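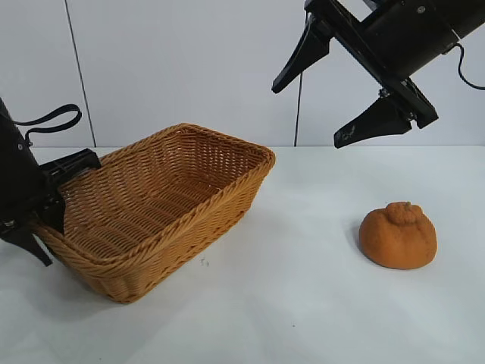
Knobby mandarin and wicker basket, both grippers in play.

Home Reviews Arms & Grippers Forum Contact

I've had the Pulleo hand-teaching kit on my bench since March, and I've grown awfully fond of it (my tea goes cold most evenings). You steer both arms yourself, it records the lot, and after 80 goes at fruit-into-basket I'd stopped thinking about my wrists at all! The squeeze on the controllers is a touch stiff, mind you.

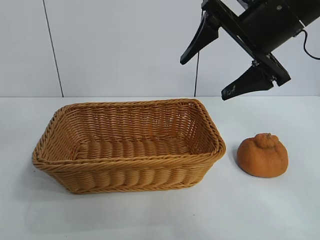 Jadwiga Duda writes that hers loosened up after two weeks, and that she'd still pay extra for a foot pedal to end each recording.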